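Range Is a Feeling

Siiri Koskela
10 March 2024

My neighbor asked me the question again last week. He leaned over the hedge, looked at my car the way you'd look at somebody's rash, and said, "So how far does it go?"

I told him it goes to Jetville and back, twice, and I have never in my life wanted to go to Jetville and back twice. He nodded slowly. I could see it hadn't helped. What he wanted was a number with a lot of digits, and what he planned to do with the number was be disappointed by it.

I have driven an electric car for seven years now, two different ones, and I've come around to the opinion that we are buying the wrong batteries. They work fine. They're just too big. The industry has spent a decade answering my neighbor's question, and the answer keeps getting heavier.
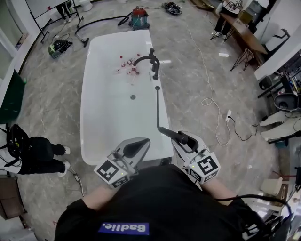 The 653 problem

The Flateck dealer out by the highway has a banner across the front of the building that says 653. Six hundred and fifty-three of what, it doesn't say until you get up close, where it turns out in small letters to be kilometers. The people who pull in off the highway are thinking in miles, and I assume somebody in marketing noticed this and slept fine.

Never mind the units. Even converted, it's a long way. It is farther than my bladder goes. It is farther than my patience with the passenger seat goes, and the passenger seat contains my husband. If I drove that distance in one sitting I would get out of the car shaped like the car.

To go that far, you need a battery pack that weighs about as much as a small horse, or a large one, depending on which sales sheet you believe. You haul the horse to the grocery store. You haul it to the dentist. You pay for it every month, and on the one weekend in September when you drive to your cousin's wedding, the horse finally earns its oats, and you stop for lunch halfway anyway. There was a charger behind the lunch place. You could have plugged in. You probably did, out of habit.

I understand why people want it. I wanted it too. When I bought my first electric car, from a lot that has since become a mattress store, I spent two months staring at the percentage on the dash like it was a fever I was monitoring. I knew the location of every plug between my house and my mother's. I once drove nine miles behind a gravel truck on purpose, for the draft, and got a chip in the windshield that cost more than a year of electricity.
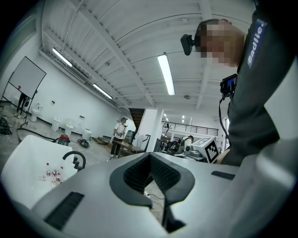

The fear wore off. It wore off for everybody I know who stuck with it past the first winter, and it wore off at about the same speed whether they had the big pack or the small one. The big pack people just paid extra to have the same experience.

My current car is the small one. It was the trim the salesman tried hardest to talk me out of. He called it the "city version," in the voice you'd use for a decaf. I live in a town with a single traffic light, so I suppose it was a kind of promotion. I have taken it over the mountains, I've taken it to the coast, and I have taken it to Carside, where the public chargers are bolted to the back wall of a bowling alley and you can hear the pins going over while you wait. I bowl now. I'm bad at it, but I wouldn't call it a hardship.

What the extra money could have bought

If you ask a carmaker why they don't sell more small-battery cars, they'll tell you there's no demand. This is a little like a restaurant that serves only the forty-ounce steak explaining that no one ever orders the salad. The small pack comes with the cloth seats, the tiny wheels and a choice of white or a different white. You can't get the good headlights with it. You can't get the heated steering wheel, which in a cold place saves you more range than you'd think, because you stop blasting the cabin heater to thaw your fingers. They take the one car that could use it most and leave it out.

And then they look at the sales figures and say, well, we tried.

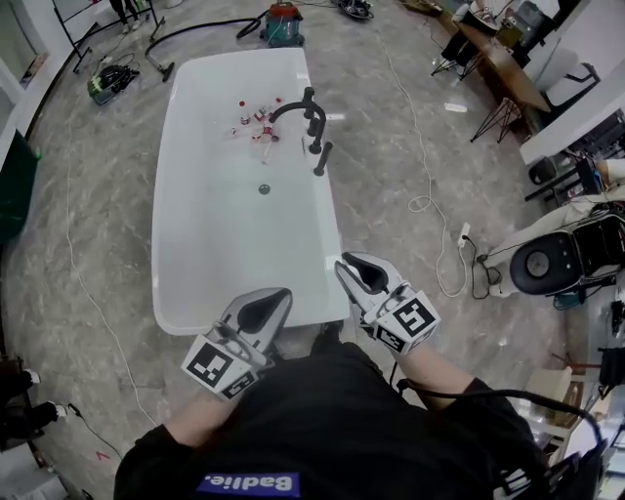

What I'd like is a modest battery in a car that was built by people who weren't ashamed of it. Give it decent seats. Give it a charging curve that doesn't fall off a cliff halfway through, so a stop is a coffee and not a novella. I would take quick charging over a huge pack any day of the week. A big tank with a thin straw is no fun at all, and there are a lot of thin straws out there wearing very expensive badges.

The other thing I'd buy with the savings is chargers that work. I don't mean more chargers, necessarily, though sure, more. I mean that when the map says there are four plugs, I'd like to arrive and find four plugs. The Ruotsalainen station near my sister's place has had a trash bag taped over one of its screens for so long that the bag has faded. Somebody replaced the tape last summer. They came all the way out there with new tape! Every person who pulls up, sees that bag and does the math on getting home is going to buy a bigger battery next time, and I can't blame them one bit. Range anxiety is mostly charger anxiety with a nicer name.

I realize there are people who need the horse. If you tow a boat, you need it. If you live at the end of eighty miles of dirt and drive it daily, you need it, and also I'd like to hear about your life. If you can't charge at home or at work and you have to fill up once a week in a parking lot in the rain, a bigger pack makes that chore come around less often, and I'd never argue you out of it.

But that isn't who is buying them, or not mostly. The people I see at the Flateck dealer have a garage and a dryer outlet. They drive to work and then they drive home. They sleep for eight hours while the car sits there full, and in the morning they go off to use up a sliver of it.

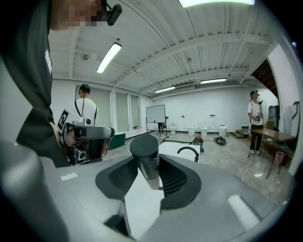

My husband thinks I'm being unfair, and he raises a decent point, which he does from the passenger seat where I can't get away from it. Batteries fade. Cold eats into them. A car with range to spare on the day you buy it will still be useful when it's old and somebody's kid is driving it to community college. The small one might not be. He's right that I don't have a perfect answer. My first car lost some of its legs by the end, and the winter I sold it I was back to noticing the percentage, though I never went back to the gravel trucks.

What I'd say is that a smaller pack is also cheaper to replace, or it would be if anybody wanted to make replacing it easy. I priced one out of curiosity. The service desk put me on hold, came back, and asked whether I'd been in an accident. I said no, I was only wondering. There was a pause, and then they offered me a trade-in on something larger.

So I expect I'll be keeping this one a while. My neighbor, for his part, has put down a deposit on the 653. He works from home. He showed me the brochure over the hedge and ran his finger under the number, and I told him it was a very good number. He wants to know if I think he should get the roof box, too.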